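Foro Clastulano CF > Primer equipo > ¿Soy el único que se está ilusionando con este equipo?

petrenko_grada
Abro hilo porque vengo del campo con una sonrisa tonta y necesito contarlo. Qué segunda parte, por favor. Llevábamos desde el verano oyendo que la plantilla era corta, que Campbell estaba acabado, que el Larkville nos iba a pasar por encima, y resulta que les ganamos 2-1 jugando por abajo, con el lateral subiendo como un loco y la grada en pie. Éramos 2141 según la megafonía y sonábamos como el doble.
Ya sé que estamos en octubre. Me da igual, ¡dejadme disfrutar!

mervin_c
Disfruta, hombre, pero el primer gol es un regalo del portero y en el último cuarto de hora no pasamos del medio campo. Con el Roda eso se paga.

LemlemT
A mí lo que me gusta es la presión tras pérdida. El año pasado perdíamos el balón y salían los once corriendo hacia atrás. Ahora Campbell es el primero que muerde, con 34 años en las piernas, y los chavales le siguen. En el 2-1 la roba él, la toca Ross de primeras y el centro sale solo. Lo he visto repetido no sé cuántas veces desde que llegué a casa.

mervin_c
Campbell muerde hasta el minuto 60. Luego hay que cambiarlo y en el banquillo no hay nadie que haga lo mismo. Es lo que llevo diciendo desde la pretemporada.

Deirdre_Fondo
Mervin, tú dijiste en pretemporada que no ganaríamos un partido antes de Navidad, que lo tengo guardado, jajaja.
Ahora en serio, yo también echo en falta otro delantero, pero hay que ver lo que está haciendo el filial. El chico que entró por Campbell aguantó tres balones de espaldas él solo contra los dos centrales. Tiene diecinueve años y pedía la pelota todo el rato – eso no se entrena.

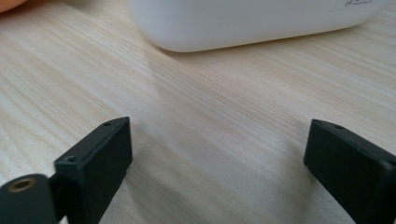 Y otra cosa, lo de defender con cinco al final me pareció bien. Íbamos ganando, el Larkville metía centros y nosotros los sacábamos. Sufrimos, sí, pero no recuerdo una parada de mérito de nuestro portero en ese tramo.

mervin_c
Un cabezazo al larguero en el 88. Si entra, este hilo se titula de otra manera.

petrenko_grada
¡Pero no entró! Y antes Ross había mandado otra al palo, que de esa no te acuerdas.

LemlemT
¿Alguien sabe cuántas entradas nos dan para Roda? Me han dicho 800, pero en la taquilla no me lo han confirmado.

Deirdre_Fondo
800 he oído yo también, a la venta desde las diez de la mañana y primero los abonados. Hace dos años nos dieron 1000 y volaron, así que madrugad. Yo voy seguro, aunque haya que ir de pie en el autobús.

mervin_c
Yo también voy, que conste. Protesto igual en casa que fuera.

petrenko_grada
Pues guárdame sitio, Mervin, y si marca Campbell pagas tú los bocadillos.

mervin_c
Si marca después del 60, pago los de todos.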